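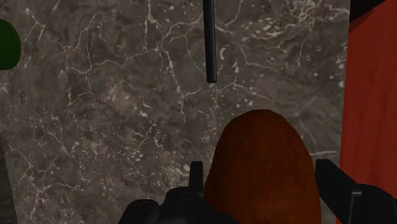

Gostmont pick-and-place, simulation set

README, last edited 12 October 2026

What is in here

Rendered episodes for the arm we are building in the shared workshop at Bindthorpe. The real arm is still in pieces on the back bench, so all of this was made in simulation. The task is always the same: pick up one object from a marble benchtop and lift it clear. There are 446 episodes, split into 6 folders by target object.

Each episode folder holds:

frames/ – wrist view, numbered from zero
joints.csv – one row per frame, angles in radians
grip.csv – finger opening, in metres
notes.txt – often blank

The wrist view looks past the two black fingers toward the bench. Object colours are plain and fairly dark. Some models are low in polygons and you can see short straight segments along the curved outlines, the orange-brown one especially. I left them like that. Smoother meshes made the contact solver crawl on my computer and the fingers behaved no better for it.

Names

The arm is Gostmont. The gripper is Prundby, version 6. Earlier versions had a single joint per finger and none of their episodes are kept. Fülöp is the script that scatters the objects and picks the stone texture. Run it with a seed if you want the same layout twice:

python fulop.py --seed 40 --out test_run

The file name has no accents because the old workshop computer would not sync it.

Known problems

Objects sometimes spawn partly outside the wrist view. Fülöp only checks that the target is reachable, so don't use the first frame to work out what is on the bench.

The marble is busy. Pale veins were picked up as edges by the simple contour finder I tried in March, and it did worse on dark green objects than on orange ones. If you are using colour thresholds, set them per folder.

Finger opening in grip.csv is the commanded value. It will not tell you whether the fingers are touching anything. I mean to log contact forces too, but the column is not there yet.

Friction on the finger pads is a guess. It will be replaced once we have printed the real pads and dragged them across something with a spring scale.

Use

Members can copy the set from the workshop drive. Please don't edit the folders in place – make your own copy. If you fix a model, put the new one beside the old one and add a line to changes.txt.

Still to do

Contact column in grip.csv
Measured pad friction
A second lighting setup
Gripper drawings, once the pin sizes are settled

Maintained by Nana Arthur. Leave a note in the Gostmont tray or catch me on a Monday night.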